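Why did the robot squash my sandwich?

Hello again! Lots of you wrote in after last month's page about robot arms, and most of you wanted to know the same thing. What happens when they go wrong? So I've got a story for you, and a sandwich comes into it.

I work in a workshop in Drirkthorpe where we teach robot arms to pick things up. Things from shops, mostly, and things you'd find lying about at home. Our arm is called Kestel. It has two grey fingers, a bit like the ends of a big pair of tongs, and a little camera at its wrist so it can see whatever the fingers are reaching for.

One Wednesday, just before lunch, Haris Mujić put a cheese sandwich down where Kestel could reach it and asked it to pick the sandwich up. We'd practised this loads of times! Kestel came down, opened its fingers, closed them, and kept on closing them. The bread went flat. Then the cheese came out of both ends. Haris said a word I'm not going to type, and Dragica Petek reached over and hit the big red button.

Everything stopped.

I'll come back to the red button, but first, why did it squash?

Try this. Pick up a pencil, then pick up a crisp. You used the same fingers, but I bet you didn't squeeze the same amount. Your skin is full of tiny sensors (your nerves) that tell your brain "that's enough now" and you don't even notice it happening. Squeeze the crisp as hard as you'd hold a heavy shopping bag and you'd have crumbs.

Kestel hasn't got skin. What it has is a motor that closes the fingers, and a sensor that measures how hard the motor is pushing. When the fingers touch something, the push gets bigger. The computer watches that number and when it's big enough it says stop.

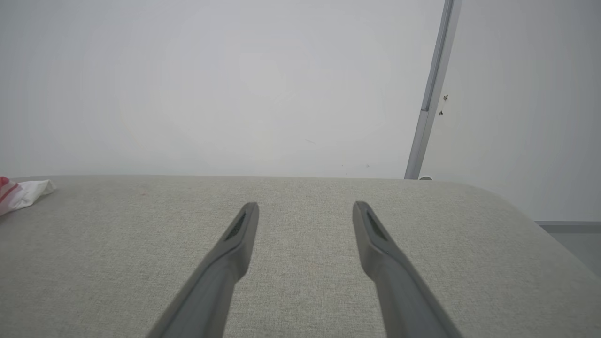
So if the number is wrong, the stop comes at the wrong time. And our number was very wrong indeed. Tihomir Petkov, who is much more patient than I am, sat down with his laptop and looked at everything the sensor had written down that morning. According to the sensor, Kestel had been squeezing with no force at all. Zero, zero, zero, all the way through the sandwich! As far as the computer knew, the fingers hadn't touched anything yet, and so it told them to keep going.

We took the cover off and found the wire that carries the sensor's messages. It had come loose in its plug. Every time the arm moves, that wire bends a tiny bit, and it had bent thousands and thousands of times until it wiggled free. A toaster doesn't have this trouble because a toaster just sits there.

A loose wire isn't a very exciting villain, I know. Stavros was hoping for something with smoke.

But the wire was only half of the problem. The other half was ours. The computer shouldn't have believed that zero in the first place. If you put your hand on a wall with your eyes shut and felt nothing whatsoever, you wouldn't just carry on walking, would you? You'd think "hang on, something's up with my hand". We hadn't taught Kestel to think "hang on".

We made 3 changes:

There's a new clip on the plug, so the wire can't wriggle out.

The sensor now sends a little hello to the computer all the time, even when it has nothing to say. If the hellos stop, the arm stops too.

Before Kestel picks up anything, it closes its fingers on nothing until the tips press together. The sensor ought to notice that. If it doesn't, no picking up today.

We tested it by unplugging the wire on purpose. We did it 6 times and the arm stopped every time. After that it had another go at a sandwich, and Haris ate that one, which I thought was brave of him.

Now, the red button. It's called an emergency stop, and you might have seen one at the bottom of an escalator. Ours sits where anybody standing near the arm can reach it. You don't have to ask before you press it, and you never get told off for pressing it, even if it turns out there was nothing the matter. Dragica didn't stop to work out what was wrong. She saw something odd and pressed. We did the working out afterwards, with the arm switched off.

And we keep our hands out of the way when the arm is moving. It was bread that got squashed on Wednesday, and bread doesn't mind. If you ever visit a place with robots there'll probably be a line on the floor or a fence, so stay on your side of it, please, even if the robot looks fast asleep. A robot that's standing still might just be waiting for its next instruction.

Something to try at home: put on a pair of thick winter gloves and pick up a grape, a sock and a slice of bread, one after another. Did you squeeze harder than you meant to? Ask a grown-up before you use their best gloves for the grape.

Next time, Mirsad is going to help me answer the question about whether robots get tired.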